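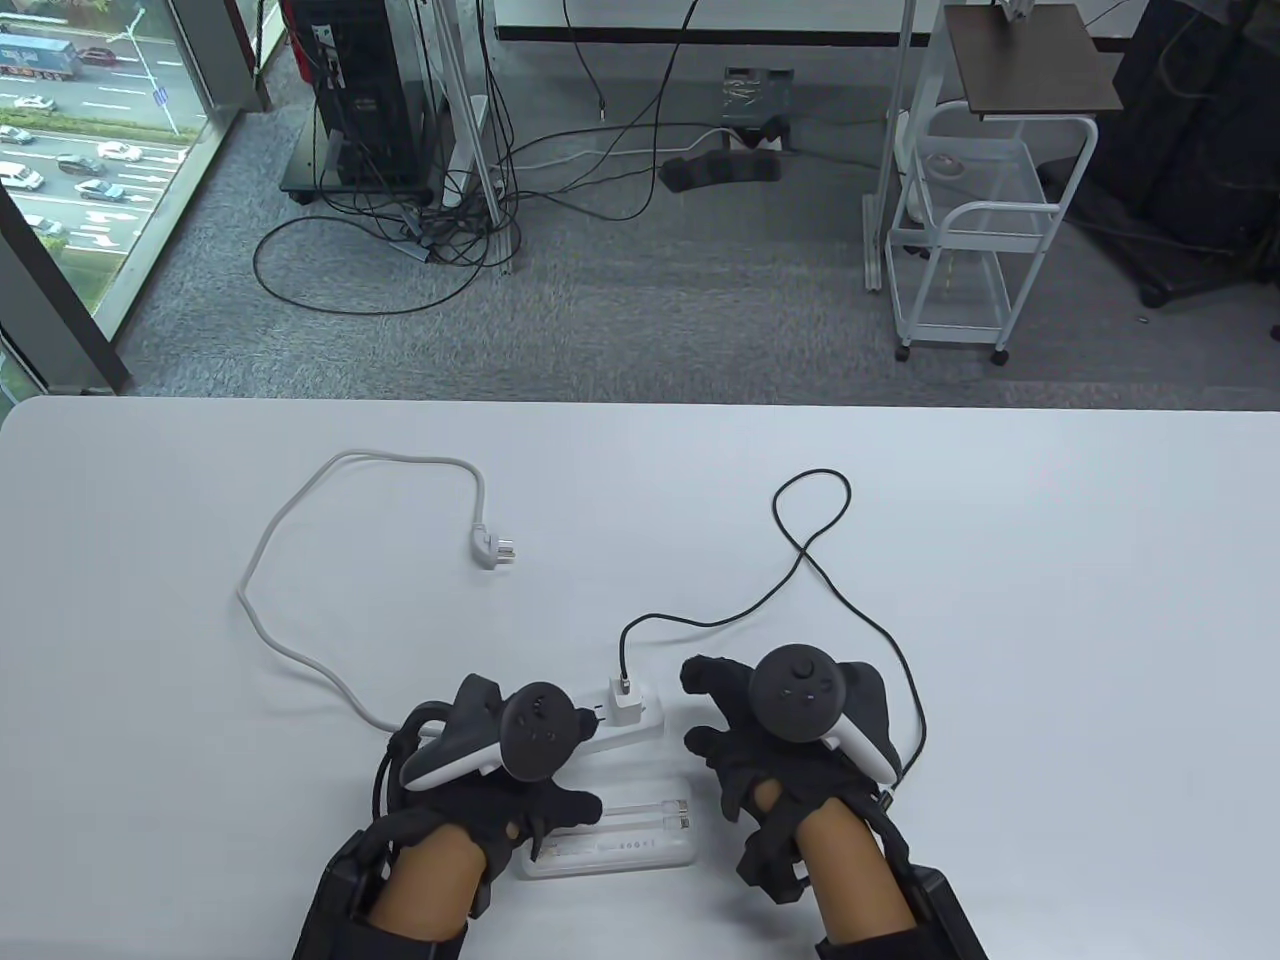 Chapter 10
Power Strips, Plugs and Cords at the Shared Table

A shared worktable is seldom short of cords. Chargers, adapters and extension leads gather on it during the day, and each person who sits down adds one more. This chapter sets out the practice taught in the Weltanus course for keeping such a table in order. It assumes that the reader has completed the section on wall outlets and can read the rating label on a power strip.

Three terms are used throughout. The supply cord is the cord that brings power to the strip. A device cord carries power from the strip to a single piece of equipment. A free end is any plug or connector that lies on the table and is not in use. Students at the Ezeani training center are asked to learn these terms before handling any equipment, and they appear again in the review on page 382.

The supply cord deserves attention first. It is usually the longest and stiffest cord on the table, and it tends to settle in a wide arc that takes up space needed for work. When its plug lies on the tabletop, the strip is without power from that cord, and the table may be arranged safely. Arrangement should be finished before the plug is taken to the wall.

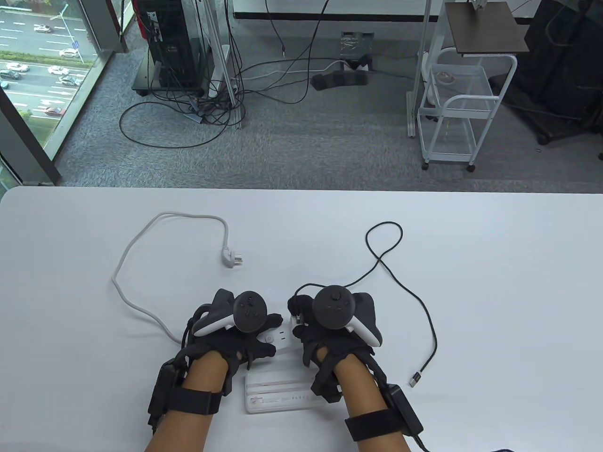
10.1 Tracing a Cord

To trace a cord is to follow it from one end to the other without lifting it. Begin at the strip and keep one finger on the cord through every bend. Where two cords cross, stop and confirm which one continues. Chinyere Chukwu, who prepared the exercises for this chapter, recommends that beginners trace each cord twice, once in each direction. Figure 28 in the appendix gives a blank chart for recording the results.
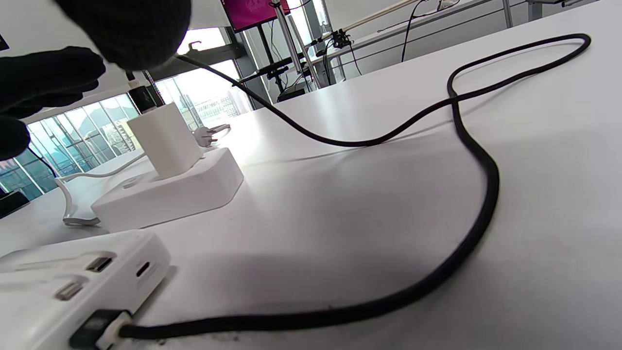

Sorting begins once every cord has been traced. Cords of different colors are easier to sort, and a group may choose its purchases with this in mind. A black braided cable on a white tabletop can be followed by eye through a wide loop and back to the strip, while a thin white cable on the same surface is easily missed. Free ends should be gathered on one side. Dust along the lower edge of a strip should be wiped away with a dry cloth while the supply cord is unplugged.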